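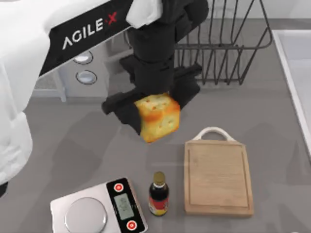 *Bread, toasted and cubed, over the counter.*

**Prasulcombe Allotment Society – minutes, Jul 9, 2023**

Benedicta Dogbe in the chair. Apologies from Jostine, who sent a marrow in her place.

**1. Minutes of the May meeting.** Approved after the word "shouting" was changed to "discussion."

**2. Water.** The new meter shows 800 gallons used since May. Plot 4 denies everything. Chala proposed a hose rota and was put in charge of it, to her visible regret. Hoses are limited to 30 minutes per plot until the rain comes back.
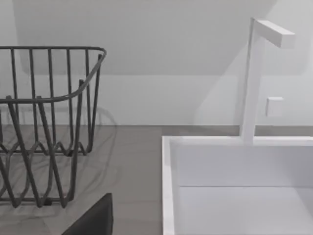

**3. Fence.** The Tornholm quote has arrived and was passed from hand to hand in silence. It covers the north side only – gate not included. Agreed to ask for a second quote and to prop the gate with the usual brick.

**4. Slugs.** Discussed for 20 minutes. Beer traps remain popular, mainly with members. Motion to condemn slugs carried, with one abstention.

**5. Fall show.** Classes as last year, except that "Novelty Carrot" now has written rules. Benedicta will judge the jams again and asks that lids be openable by hand.

**6. Any other business.** Would whoever borrowed the good wheelbarrow please return it – the bad one has lost its wheel.

Next meeting to be fixed once the rota is out. Chala to circulate.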